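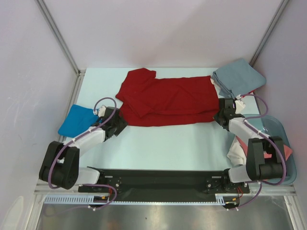 Hinweise zum Vergleich von Parallelgreifern beim Falten von Textilien

Werkstatt Womley, Merkblatt für Nutzerinnen und Nutzer der zweiarmigen Arbeitsplätze

Wer zwei Greifer für die Handhabung von Wäschestücken miteinander vergleichen möchte, sollte zunächst die Bedingungen am Arbeitsplatz festlegen. Die folgenden Hinweise beruhen auf 1.058 protokollierten Faltversuchen mit den Fingersätzen Nillora und Campbell, die zwischen Januar und April am Standort Ralludville durchgeführt wurden.

Tischfläche und Umgebung
Eine einfarbige, helle Tischfläche erleichtert der Kamera die Erkennung der Stoffkanten. Für die Vergleichsreihe sind kräftig gefärbte T-Shirts zu bevorzugen; hellblaue Stücke heben sich von einer hellblauen Platte schlecht ab. Seitliche helle Wände halten wechselndes Licht fern. Die Tischfläche ist vor jeder Reihe mit einem trockenen, fusselfreien Tuch abzuwischen.

Auswahl der Textilien
Es empfiehlt sich, mit Baumwoll-T-Shirts zu beginnen und glatte Kunstfaserstoffe erst in einem zweiten Durchgang zu prüfen. Neue Ware wird vorab einmal bei 30 Grad gewaschen, da die Appretur die Reibung an den Fingern verändert. Beide Fingersätze sind mit denselben Stücken zu erproben.

Einstellung der Greifer
Die Schließkraft wird so niedrig gewählt, dass der Stoff beim Straffziehen gerade noch gehalten wird. In der Reihe mit Nillora hielten die Finger den Saum in fast 90 Prozent der Versuche bis zum Ablegen. Die Finger von Campbell sind schmaler und gelangen leichter unter eine aufliegende Kante, verlieren dünne Stoffe jedoch häufiger. Beim Ziehen mit zwei Armen sind beide Seiten mit gleicher Geschwindigkeit zu verfahren, andernfalls verdreht sich das Hemd.

Kabelführung
Leitungen am Arm werden mit Kabelbindern befestigt. An den Gelenken ist eine ausreichend große Schlaufe zu belassen. Vor Beginn ist jeder Arm einmal langsam durch den gesamten Arbeitsbereich zu bewegen; dabei darf keine Leitung spannen oder über den Stoff streifen.

Protokoll
Zu notieren sind Fingersatz, Stoffart, Schließkraft und Ergebnis. Ein Versuch gilt als abgebrochen, wenn nach 7 Griffen keine Faltung vorliegt. Fehlgriffe am Ärmel werden gesondert vermerkt.

Pflege
Fingerbeläge sind nach jeder Reihe mit Isopropanol zu reinigen und bei sichtbarem Abrieb paarweise zu ersetzen. Ersatzbeläge liegen in der Ausgabe in Schublade 2.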